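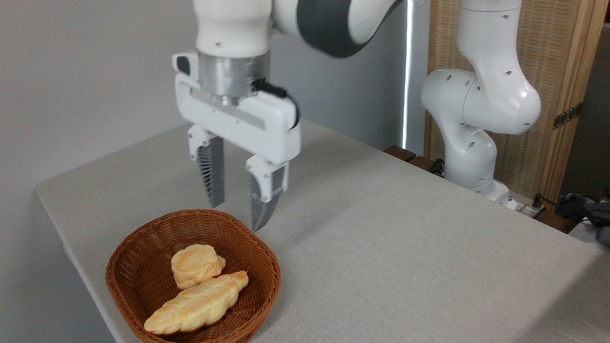

The table is covered with a light gray cloth.

Preparing Household Textiles for Donation

Residents of Purnthorpe may donate clean bedding, towels and table linens to the Wuder Textile Exchange throughout the year. Donors are asked to prepare their items at home according to the steps set out on this page. Items that have not been prepared may be declined at the counter.

Before you begin

Clear a flat surface and cover it with a plain cloth. A solid color makes stains and loose threads easier to find. Work in daylight where possible. You will need a tape measure, safety pins, paper labels and a dark pen.

Step 1. Wash and dry
Wash all items on a normal cycle without fabric softener. Dry them fully. Items packed while damp will develop mildew within a few days and cannot be recovered.

Step 2. Inspect
Lay each item flat and check both sides. Hold sheets up to a window to look for thin areas. Small holes near a hem are acceptable. Items with burns, oil stains or heavy pet hair should be placed in the rag bin at the side entrance.

Step 3. Measure
Measure length and width in centimeters and write both on the label. Table linens must be at least 70 cm on the shorter side. Cloths of 135 cm or more are set aside for community halls and should be marked with the letter H.

Step 4. Fold
Fold sheets in half lengthwise twice, then into thirds. Fitted sheets should be folded with the elastic corners tucked into one another. Towels are folded once lengthwise and once across. Do not roll any item.

Step 5. Label and bundle
Pin one label to the outer fold of each item. Tie items of the same type together with cotton tape. Plastic ties and adhesive tape are not accepted. Pillowcases may be bundled in pairs only.

Delivery

Bundles are received at the Pornanport Road counter between 9:00 a.m. and 3:30 p.m. The counter is closed during August. Donors bringing more than six bundles should contact Defne Akgül at extension 1354 to arrange a time.

Items not accepted

Electric blankets, foam pillows, carpets and curtains with metal weights are not accepted. Quilts are reviewed individually by Myroslav Moroz, and a decision may take up to two weeks. Quilts that are declined may be collected from the counter or, with the donor's written consent, sent for fiber recycling.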